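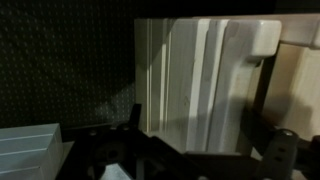

그림 4-1. 어두운 타공판과 흰색으로 칠한 목재 구조물

제4장 버전 번호와 업그레이드, 언제 따라가야 할까

저는 소프트웨어 업데이트 알림이 뜨면 일단 설레는 사람입니다. 새 기능 목록부터 쭉 읽고, 설치 버튼을 누르고, 그다음에야 어제까지 쓰던 파일이 열리는지 걱정하기 시작하죠(순서가 완전히 거꾸로예요!). 이번 장은 그런 저 같은 독자를 위해 썼습니다.

제가 영상 편집을 처음 배울 때 쓰던 프로그램은 Vovholm이었습니다. 음성은 Sanna에서 따로 다듬었고요. 둘 다 같은 묶음 상품에 들어 있어서 당연히 서로 잘 맞을 줄 알았는데, Vovholm만 11 버전으로 올렸더니 Sanna에서 저장한 프로젝트를 불러올 때마다 트랙 이름이 전부 깨졌습니다. 클립 346개짜리 작업이었어요. 이름을 하나하나 다시 붙이면서 저는 릴리스 노트의 '알려진 문제' 항목을 난생처음 끝까지 읽었습니다. 거기 다 적혀 있더라고요.

버전 번호부터 볼까요. 흔히 점 앞의 숫자를 주 버전, 점 뒤의 숫자를 부 버전이라고 부릅니다. 주 버전이 바뀌면 파일 형식이나 화면 구성이 달라질 수 있고, 부 버전은 기능을 조금 보태거나 오류를 고칠 때 올라가는 경우가 많습니다. 다만 이건 관행일 뿐이라 회사마다 기준이 달라요. 제가 삽화 작업에 쓰는 Isberg는 부 버전에서 저장 형식을 바꾼 적이 있습니다. 점 뒤의 숫자만 보고 안심했다가 옛 파일 하나를 못 열어서 한나절을 날렸죠.

묶음 상품에서는 이야기가 조금 더 복잡해집니다. 묶음 전체에 붙는 번호와 그 안의 프로그램 하나하나에 붙는 번호가 따로 놀거든요. 묶음 이름에는 새 번호가 붙었는데 안에 든 프로그램 몇 개는 그대로일 때도 있고, 어떤 프로그램은 아예 빠지고 다른 것이 그 자리에 들어오기도 합니다. 저도 한동안 묶음 번호만 외우고 다니다가 동료와 말이 안 통해서 꽤나 답답했어요. 그래서 이 책에서는 버전을 말할 때 항상 개별 프로그램의 번호를 쓰겠습니다.

비용도 빼놓을 수 없지요. 영구 라이선스인지 구독인지에 따라 업그레이드를 미루는 의미가 전혀 다릅니다. 이 부분은 4.3절에서 계산표를 놓고 같이 따져 보고, 플러그인 호환성은 4.4절에서 Brirnia를 가지고 실습합니다. 플러그인을 많이 쓰는 분이라면 4.4절을 먼저 읽어도 괜찮아요.

시작하기 전에 준비할 것이 있습니다. 지금 쓰는 편집 프로그램의 '정보' 창을 열어 버전 번호를 끝자리까지 적어 두세요. 그리고 연습용 프로젝트를 하나 골라 폴더째 복사해 둡니다. 용량은 700MB를 넘지 않는 것이 편합니다. 원본은 건드리지 마시고요, 4.1절의 실습은 전부 복사본으로 진행합니다.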